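Trestano House - Progress Report to Grevau Fund
Period: second half of grant year one
Prepared by: Glenys Haslam, project lead
For: Derek Lightfoot, grants manager
Status: on track overall, one line amber (heating), one line late (upstairs floors)

Derek - short version first, detail under it. Sorry for the state of the formatting, I'm writing this between the plumber and the fire inspector.

Short version

Roof done. Wiring done and signed off. Ground floor open to guests since June. Upstairs not open. Spend is under on materials, over on labor, net about even. Need your OK on moving $3,000 between lines, see Money.

Where we were at last report

Roof half stripped, tarp over the back bedrooms, no guests. You asked three things: when the ground floor would open, whether Jimier would stick to their quote, and what we were doing about damp in the north wall. Answers in that order.

Ground floor. Open. First families came in the week the kitchen passed inspection. Short stays only for now, people visiting relatives at the hospital, same as the original plan. 914 guest nights since opening, against nothing in the first half obviously. Longest stay so far was a grandmother who was with us most of the summer. Average is much shorter. Occupancy dips hard at month end, we don't know why yet, Shirley is looking at the referral dates.

Jimier. Stuck to the quote for the roof. Did not stick to it for the gutters, which they say were never in it. I went back through the paperwork and they are half right: gutters are in the drawing but not in the price list. We split the difference. Marcelino now reads every quote against the drawing before I sign. Should of done that from the start.

North wall. Was a downspout dumping straight against the foundation. Moved it, dug out the bed along there, regraded. Wall has been drying since. Meter readings are coming down, slower than I'd like. Not painting until spring. Paint is bought and in the basement so please don't read the materials line as paint still to come.

Work done this period

Roof: finished, both slopes, new flashing at the chimney. Warranty papers scanned and sent to your office.
Wiring: full rewire ground and upper floor, new panel. County sign-off recieved first try.
Kitchen: new range, second sink, pantry shelving. Families cook for themselves, which was the point of making it big.
Laundry: two washers, two dryers, in the old mud room. One dryer has been back to the shop already.
Ramp: built and in use at the side door. Front door ramp dropped from the plan, too steep for code whichever way we drew it.
Windows: ground floor all replaced. Upstairs still the old sashes except the bathroom.

Not done

Upstairs floors. Boards lifted for the wiring and the old joists in two rooms were worse than the survey said. Dogbe quoted for sistering them, reasonable price, but can't start till their current job wraps. So upstairs opening slides by a quarter. I don't see a way to speed that up without paying a different firm more.

Heating. Boiler is fine, the pipes to the back of the house are not balanced and the last two rooms run cold. Space heaters not allowed in guest rooms so those two rooms are closed on cold nights. Plumber here today. Amber till he's been.

Money

Labor is over because of the joists and the gutter thing. Materials under because the window supplier dropped price on a batch order. Asking to move $3,000 from materials to labor. No change to the total. Ruth Parsons has the line by line and can send it same day you ask. Also $300 of petty cash went on locks after a key was lost, receipt is in the folder.

Local giving is up. 26 new monthly donors since the open evening, mostly former guests and people from the hospital. Small amounts each but it covers the linen service.

Rooms

Plan for every bedroom is the same so we can swap parts around: dark wood bed frame, plain headboard, white pillow, green blanket, light floor, quiet wall color. Beds and bedding for upstairs are priced and ready to order once Dogbe gives a date.
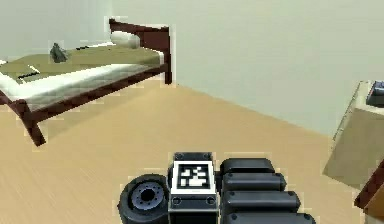 Page last changed: June, 4:40 pm, by G. Haslam

People

Shirley Horrocks moved from part time to full time on the front desk, paid from our own funds and not the grant. Marcelino Campos still running the building side. We are short one overnight person, advert is out, two replies so far, neither with the background check done. Until then Shirley and I split the nights and that can't go on past the summer.

Next period

Joists, then floors, then upstairs paint. Balance the heating. North wall readings every month, will put them in a table next time. Hire for nights. Start on the garden fence if there's anything left, there probably won't be.

Needed from you

OK on the $3,000 move, in writing, email is fine.
Confirm you're happy with upstairs opening a quarter late, or call me.
New reporting form if there is one, the one on your site still has last years headings.

Mornings are best for calls, before 10.

Glenys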